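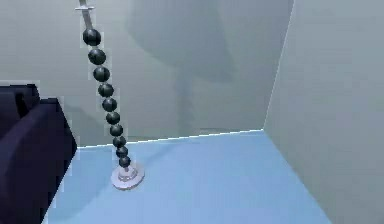

Why does the planner need its own map if the simulator already knows where everything is?
Your planner never gets to ask the simulator. It sees what the robot's camera sees, same as on Friday's exam.

Home Notes Labs Staff
2 min read

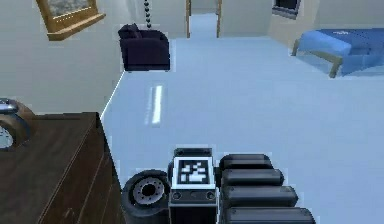

Page 31

Lab handout, Jean Pringle. The square marker on the housing is your reference for the arm pose. Cap the search at 2,000 nodes. Last April one group removed the cap, and I believe it is still planning.

Filed under: Motion Planning, Coursework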